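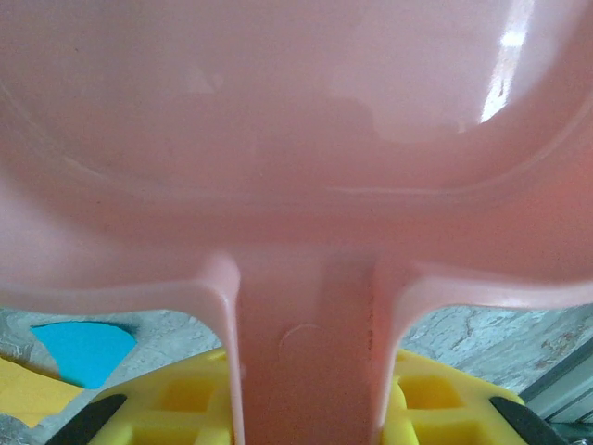

Comment on redonne un peu de brillant à un vieux plastique rose sans le rayer ? Avec de l'eau tiède, une goutte de liquide vaisselle et un chiffon doux, puis on sèche tout de suite avec un torchon propre.

Voilà, c'est la question qu'on me pose le plus depuis que j'ai attaqué mon grand chantier plastique de fin d'année, alors je déroule tout ici, à la suite. Prenez un café, il y a de quoi lire !

Point de départ : le débarras derrière la cuisine. J'y empile depuis des années des choses en plastique moulé de toutes les couleurs (surtout du rose, je plaide coupable) et j'ai enfin tout sorti sur le carrelage. Et j'ai adoré. Vraiment. J'y ai passé la matinée entière sans voir l'heure.

Ce que j'aime dans le plastique moulé, ce sont les détails de fabrication. Les bords roulés, les arrondis là où deux parties se rejoignent, les nervures qui courent sur une surface. Regardez le petit rond moulé sur le pied rose, juste sous la partie large : on dirait la trace d'un éjecteur. Je pourrais en parler pendant des heures !

Pour ceux qui ne connaissent pas : quand une pièce sort du moule, de petites tiges la poussent dehors, et elles laissent souvent un rond discret. C'est Maximiliano Gallardo qui m'a appris ça, il a travaillé à l'injection chez Hirden. Depuis j'en cherche partout, sous les tabourets, au dos des boîtes, au fond des bacs à glaçons.

Bon, le nettoyage. Ma méthode en entier. D'abord un passage à sec, au pinceau large et souple, pour faire tomber la poussière. J'insiste dans les rebords et les creux, c'est là que tout se cache. Ensuite seulement l'eau tiède.

Le chiffon : microfibre ou vieux tee-shirt en coton. Jamais le côté vert de l'éponge, jamais de poudre à récurer, je vous en supplie. J'ai massacré une bassine comme ça en août, elle est toute mate au milieu maintenant et je la vois chaque fois que j'ouvre la porte.

Pour les traces qui résistent : une pâte de bicarbonate très liquide, posée du bout du doigt, deux minutes, rinçage. On essaie toujours sur un endroit qui ne se voit pas. J'évite l'acétone, ça peut ramollir ou blanchir certains plastiques.

Et les rayures fines ? Là je suis passée au papier abrasif à l'eau. Grain 400 pour commencer, 600 pour finir, toujours mouillé, avec de tout petits cercles. Sur une pièce brillante ça laisse un voile satiné, il faut l'accepter ou finir à la pâte à polir. J'ai testé la Brindance sur un couvercle, deux passages, et le reflet de la lampe est revenu, j'ai poussé un cri dans la cuisine !

Le séchage, je n'y croyais pas trop et ça change tout. Si on laisse sécher à l'air avec notre eau calcaire, on retrouve des auréoles partout. Torchon propre, un coup dans les recoins, et on pose à l'envers sur une serviette pour que l'eau descende des rebords.

Le tri maintenant. J'ai fini par compter, pour me motiver : 59 pièces en tout, de la coupelle minuscule au gros bac. J'en garde 53. Les autres partent chez Trinidad Montecinos, qui installe son atelier de poterie et qui veut des récipients pour ses engobes - elle a choisi les couleurs les plus criardes, évidemment, et elle a bien raison.

Pour le rangement, j'ai monté l'étagère Boros que j'avais en carton depuis l'été. Les pièces lourdes en bas, les légères en haut, et rien de coincé l'un dans l'autre à force. Entre deux choses brillantes je glisse une feuille de papier de soie, ou un bout de vieux drap.

Dernier point, la lumière. Le rose saumon est une couleur magnifique mais il peut pâlir au soleil. Mon débarras a une petite fenêtre plein sud, alors j'ai mis un store. Pas beau, très efficace. Si vous avez une idée de tissu plus joli, je prends !

On me demande en message privé où je chine : surtout au vide-grenier de Flinumgate, tôt le matin, vers le fond, là où les gens vendent leur vaisselle de camping. Demandez gentiment à retourner les objets avant d'acheter, les fissures sont presque toujours dessous.

31 décembre 2020, 18 h, l'étagère est pleine et j'ai les doigts tout fripés. Il me reste les couvercles à assortir - je m'y remets demain après-midi. Montrez-moi vos plastiques roses en réponse, tous, même les moches !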